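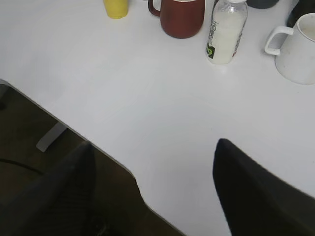
# Gripper comparison – working meeting, minutes

**Date:** 6 Jun 2022
**Place:** Skillham, small meeting room, then the bench
**Present:** arm group, controls, purchasing
**Apologies:** safety office (comments sent in writing, see item 6)

## 1. Previous minutes

Accepted with one correction. The cable for the second controller was ordered by purchasing, and the earlier minutes put it under controls. It has arrived and has been tested for continuity.

## 2. Where the trials stand

The drinkware round on the white table is under way with the black two-finger gripper and the wrist camera. The objects are set in a loose row toward the back, mugs and a cup with a filled plastic bottle among them, and the front of the table is kept clear as the place-down area.

The arm group reported 53 logged attempts so far with the Kusteck fingers. The log has the start pose, the object, the commanded width and a free text note. Several of the early notes say only "ok" or "bad" and can't be used for the comparison. It was agreed that those attempts stay in the log but are marked as incomplete.

Attempts on the Langlois fingers have not started. The adapter plate was drilled to the old bolt pattern and has gone back to the workshop. Controls asked whether the old plate could be shimmed for a first look. The arm group would prefer to wait, as the finger offset would change again when the new plate is fitted and the calibration would have to be repeated.

## 3. Approach to mug handles

Long discussion. The present script treats a mug as a cylinder and closes on the body. With the handle turned to the side this puts one finger close to the handle, and the planner does not know the handle is there.

Three options were considered:

- Approach from above and close on the rim, one finger inside the mug.
- Rotate the wrist until both fingers are clear of the handle, then close on the body.
- Put one finger through the handle.

The rim approach is the easiest to program, but it gives little margin on thick walls, and purchasing asked if it would be acceptable for anything somebody drinks from. The handle approach was set aside for now. It depends too much on the shape of the opening, and the fingers in use are wide below the tip.

Decision: wrist rotation for both sets of fingers. Rim approach to be run as a separate short series, Kusteck fingers only, at the end of the round.

Controls noted that the wrist has a soft limit that will rule out some rotations at the far side of the table. Those cases are to be logged as "not attempted" and kept out of the failure count.

## 4. Wrist camera

The camera sees both fingertips when the gripper is open, and this was agreed to be worth keeping. The cost is at the top of the view, where tall objects lose their upper part from the usual start pose. Caps and rims at the back of the row can be missed by the detector.

Tilting the mount up was proposed. The arm group is against this during the round – a change of mount means a new hand-eye calibration and a break in the data. Raising the start pose by 4 cm was accepted as a first step. If the rims are still lost, the mount comes back to the next meeting.

There was a question about the white mug on the white table. The detector's confidence for it is lower than for the dark mug in the logs reviewed. No change to the table surface for now. Controls will check whether exposure is fixed or automatic; the config file and the startup script disagree.

The Uvosis camera offered on loan was discussed briefly. It is heavier than the present one and the payload setting would need to be changed. Deferred until October.

## 5. Controller settings

Closing speed is to be the same for both sets of fingers. The arm group had been using a slower value for the bottle only, and this was not written down anywhere. From now on one value per series, recorded in the header of the log.

Force limit stays at the present setting for mugs. For the bottle the limit is to be found by stepping up from the lowest setting, with the bottle filled, 3 attempts at each step.

An attempt counts as a success when the object has been lifted clear, moved to the front area and released standing up. Tipping on release counts as a failure, even when the lift was clean.

## 6. Safety comments

Read out from the written note. The table has a curved cutout in its front edge and the place-down positions should keep well back from it. The note also asks that the cable on the floor be tied back. Both accepted without discussion.

## 7. Actions

| Action | Who |
|---|---|
| Mark incomplete attempts in the log | arm group |
| Chase the new Langlois plate | purchasing |
| Wrist rotation in the mug script | controls |
| Raise start pose, rerun the detector check | arm group |
| Settle fixed or automatic exposure, correct the config file | controls |
| Move place-down positions back from the cutout | controls |
| Tie back floor cable | arm group |

## 8. Any other business

Purchasing needs the spare fingertip order before the end of the month. One pair for each set was agreed.

Next meeting when the Langlois plate is fitted.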